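Tülin Erdem
Listcombe. Mostly home stuff, mostly complaints.
June 2018

OK, I have been making the bed the "Bresomden way" for a month now and I have thoughts. Not all of them are rude. Thread.

For anyone who missed it, Bresomden sells sheets and pillows, and with every order you get a booklet on how to make a bed. It's 75 pages long. For a bed.

I bought one sheet set. I did not ask for the booklet. It came anyway, in its own envelope, with a ribbon marker in it so you don't lose your place.

The big claim is on page one: a well made bed takes 4 minutes and you'll sleep better in it. The first half I can check with the kitchen timer. The second half I have no idea how you'd check, and I notice they don't say how they did.

I'll start with the timer. My first try took me eleven minutes, and that was with a fitted sheet, which is supposed to be the easy kind.

By week three I was down to six. I got to 4 exactly once, and I did it by shoving the blanket at the foot end and calling it "draped."

The booklet is very keen on draping. A blanket should be "casually folded back by a third." You try folding a fleece blanket by a third. It doesn't hold an edge. You fold it, you look away, it's a heap.

I asked Tegan Hinds about this. Tegan used to do the beds in the display rooms at Bekeck, so she's seen more casual draping than most of us.

Her answer was that the throws in the display rooms were pinned. From underneath! With dressmaker's pins! So the look we're all supposed to be getting at home is a look you can't lie down on.

I felt a lot better after that, and also pretty annoyed.

Next: sheets. The booklet says a fitted sheet should be "drum tight." Mine is never drum tight. It's tight for as long as it takes me to walk around to the other side and kneel on the mattress to do that corner.

The advice for this is to iron the sheet on the bed. On the bed. I read it twice to see if I'd got it wrong.

I tried a damp hand and a bit of smoothing instead, which was on some forum, and it did take out the small creases. The big ones across the middle stayed right where they were. I sleep in the middle. I'm fine with it.

Somebody will now tell me to buy sheet straps. I bought sheet straps. They pinged off in the night and one of them got Baxter on the nose. He is a very forgiving dog but he won't go on that side of the bed anymore.

Pillows. Oh, the pillows.

The booklet wants sleeping pillows flat at the back, then "dress" pillows standing up in front of them, then a bolster, then one small cushion, "for personality." Where does all this go at night? It does not say. I went through the whole index. There's no entry for "night."

I'll tell you where it goes. It goes on the floor, next to the dog, and in the morning it comes back up with hair on it.

And then there's the karate chop, where you hit the pillow in the top middle so it has two little ears. I have asked five people why and the best answer I got was "it looks like a hotel." I've been to hotels. I haven't been to one where I thought, good, ears.

For the record I did try it. It works on the kind of pillow that's stuffed with feathers. On the kind I own it makes a dent, and the dent slowly comes back out while you stand there.

A few of you asked about matching. The rule is that your pillowcases match the sheet, and everything on top should be "in quiet conversation" with it. I'm quoting.

Our spare room bed has a taupe sheet with leaves on it and a pillowcase to match, so far so good. Then there's a pink fleecy blanket with cartoons all over it and a bolster in red, white and blue. That's not a quiet conversation, that's a family dinner.

But I'm not getting rid of either one. The blanket is the warmest thing in the house and the bolster is the only thing I can lean on and read without my neck hurting. If I did what the booklet says I'd have a lovely bed with the two useful things in a closet.

What I did take from it, and I'll give credit where I can, is the order. Strip everything down to one end first, do the sheet, then pillows, then blanket last. I used to work around the blanket and it took me twice as long.

Spare room, bed not made yet:

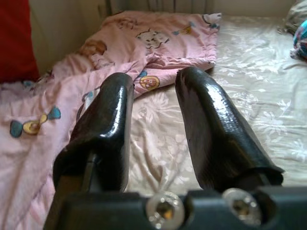
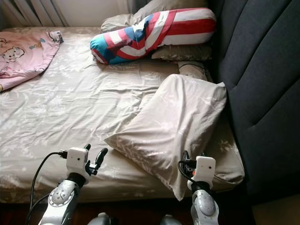
Now the money part, which I've been putting off.

I added up the full "Bresomden bed" from the back pages, the way it's set out on their cover. Two sheets, four cases, the dress pillows, bolster, throw, cushion. It comes to $669. That's before tax, and it doesn't include the mattress, or the ironing board you no longer need.

My own one sheet set was on sale and it's nice! It's soft, it washed well, it's the right size for once. I have nothing bad to say about the sheet. If they'd sent me the sheet and kept quiet I'd be a happy customer and you'd all have been spared this.

Someone has already replied that making your bed sets you up for a productive day. I've seen that one more than 100 times, and it's usually from a person who is selling either a planner or a duvet.

I kept a note on my phone for the month. Bed made: day went fine, or it didn't. Bed not made: same. On my most useful day I cleaned out the gutters and did the taxes I'd been hiding from, and the bed looked like something had been dug up in it.

I'm aware a month of notes on my phone doesn't prove anything. It's still a month more than the booklet has.

The airing thing, though. There's one line, tucked away near the end, that says leave the covers pulled back for a while before you make the bed. My grandmother did that. She opened the window too, in any weather, and we all complained.

I've been doing it and the bed does smell fresher at night. Or I want it to. I did ask my husband and he said "what bed smell," so take it for what it's worth.

It does mean that for a good part of every morning the bed is unmade, on purpose, on the advice of a book about making beds. I'm very happy to follow that page.

Quick answers from the replies:

Yes, I put the closed end of the pillowcase toward the door. No, I don't know why it matters. Tegan says it's so guests don't see the zipper. My guests are my sister. She's seen the zipper.

No, I don't use a top sheet. We are not doing top sheets in this thread. Last time it went on for days and I had to mute people I like.

To the person who asked for a cheap bolster: mine came from the church rummage sale in Listcombe, so I can't send you a link. The old trick is a rolled up quilt in a long case, tied at both ends. I made one for my mother and it does sag, so roll it tighter than you think you should.

Fleece blankets: cool wash, no softener, and don't put one in with towels unless you want pink towels with fluff on them. I learned that one with good towels.

If your pillow stays folded when you fold it in half, it's supposed to be dead. I tried this on every pillow we own. Going by the test I should throw out nearly all of them, including the one I sleep best on. So I'm not sure about the test.

Where I've ended up: sheet pulled flat enough, pillows at the head end, blanket on top and spread out so it covers the bed. No ears. I'm not timing it anymore.

I'm keeping the ribbon marker. It's in a library book. The booklet is under the short leg of the dresser, and I'll say this for it, the drawer has stopped sliding open.

If Bresomden brings out the promised towel folding booklet in August, please don't send it to me. Tegan, that means you.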